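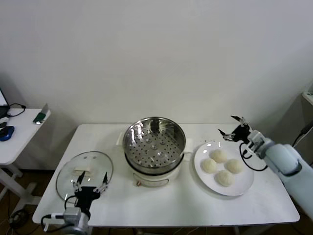 Good Practice in Two-Arm Food Handling: Photo Gallery

Baert Institute for Applied Automation
Guidance and Standards > Shared Workspaces > Galleries

This gallery accompanies the Institute's Code of Practice for Two-Arm Handling of Food Items. The Code applies to all teaching and research benches at the Skirkesia site, and to partner benches operated under the Grenik agreement. It does not replace the manufacturer's instructions for any robot, gripper or kitchen appliance. Where the two differ, the stricter requirement applies.

The bench task shown throughout is the transfer of steamed buns between a plate and an electric steamer. It was adopted as a reference task because it brings together a rigid vessel, a glass lid and a soft item on one table, and most of the provisions of the Code can be applied to it.

Photographs may be reproduced in internal training material with credit to the Institute. Requests for any other use should be sent to the Standards Office.

Bench Layout

Plate at the right, steamer in the center, glass lid flat on the table at the left, with four buns on the plate and a gripper on each side.

Layout provisions (Code, Part 2)

2.1 Each object on the table is assigned a position before the arms are enabled. The position is recorded on the bench sheet, and the object is returned to it between runs.

2.2 The lid of any vessel is laid flat, on the side of the table served by the arm that will handle it. Lids are not to be leaned against the vessel or the wall.

2.3 The item to be moved and the vessel that receives it are placed so that one arm can reach both without crossing the center line of the other arm's work area. Where this is not possible, the operator must obtain written approval for the layout.

2.4 Laptops and pointing devices are kept off the work table. A side table is acceptable if it stands outside the programmed reach of both arms.

2.5 Appliance cords are led toward the back of the table. A cord may not pass between a gripper and the object it is to grasp.

2.6 A clear path is kept between the operator's position and the stop control. Cables on the floor must not cross this path.

The operator signs the bench sheet once the layout has been checked. A second signature is required for the first run after any change of gripper, appliance or table position.
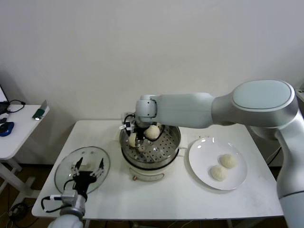
TRANSFER

Two buns are in the steamer basket and two are on the plate. The right gripper is lowered into the basket between the buns, and the left gripper is over the lid.

Transfer provisions (Code, Part 3)

3.1 Only one gripper may be inside a vessel at any time. The other arm holds its position or works elsewhere on the table.

3.2 A gripper enters and leaves a vessel from above. Sideways movement below the rim is limited to the opening and closing of the fingers, unless the bench sheet lists a specific exception.

3.3 Speed within 80 mm of the rim of a vessel is restricted to the reduced setting. The same setting applies over glass, whether or not contact is intended.

3.4 Grip force for soft items is set from a trial on an item of the same kind and size. Settings may not be carried over from rigid items. An item that splits or is visibly flattened during the trial is discarded, and the trial is repeated with a lower setting.

3.5 Items are set down before the fingers open. Dropping an item into a basket is recorded as a fault, even where the item lands in the intended place.

3.6 Cables at the wrist must have enough slack for the full range of the planned movement, without hanging lower than the fingertips. The operator checks this with the arm at its lowest planned point.

3.7 If an item sticks to a finger, the arm is stopped and the item is removed by hand with the drives disabled. Shaking the gripper to release an item is not permitted.

Comments received on provision 3.2 during the last review asked whether a short sideways approach could be allowed where two items rest close together. The review group, chaired by Getachew Woldemariam, kept the wording as it stands. Benches that need a sideways approach may apply for an exception using Form 3B. The form must give the distance between items and the clearance to the rim.

Work Around an Open Vessel

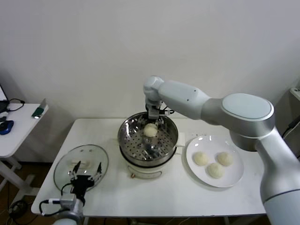

Right gripper above a single bun in the basket; left hand at the glass lid.

Open vessel provisions (Code, Part 4)

4.1 The two arms may work in parallel when their tasks are at separate stations, such as a lid and a basket. Each station is entered on the bench sheet under the name of the arm assigned to it.

4.2 An arm assigned to a lid may not lift it while the other gripper is inside the vessel.

4.3 Multi-fingered hands and two-finger grippers are assessed separately for lid handling. Approval of one does not cover the other.

4.4 Perforated metal baskets produce reflections that can affect camera-based detection of items. Detection must be confirmed with the basket empty and again with one item in place before a run is recorded.

4.5 An appliance may be energized only after the motion program has been completed 59 times in succession with the appliance switched off and unplugged. Any fault returns the count to zero.

4.6 When the appliance is energized, no person may reach over the table. The stop control is attended for the whole of the run, and the attendant has no other duty during that time.

Records

Bench sheets are kept for 52 weeks and are then transferred to the site archive. Faults are entered on the day they occur, including those corrected without stopping the arm. Each bench may log up to 200 runs between inspections. Runs beyond this limit are not accepted as evidence of compliance.

Operators trained under the earlier Skakon procedure are asked to note that provisions 3.5 and 4.3 are new. A short conversion session is available and must be completed before independent work.

Contacts

Questions on the Code: Desta Ejigu, Standards Office
Bench approvals and Form 3B: Bereket Alemayehu, Skirkesia site
Training and conversion sessions: Reece Blackburn

Gallery last revised 10th March. The next scheduled review of Parts 2 to 4 is in November.

Related pages
Code of Practice, full text
Bench sheet template
Form 3B, application for exception
Cleaning of grippers used with food items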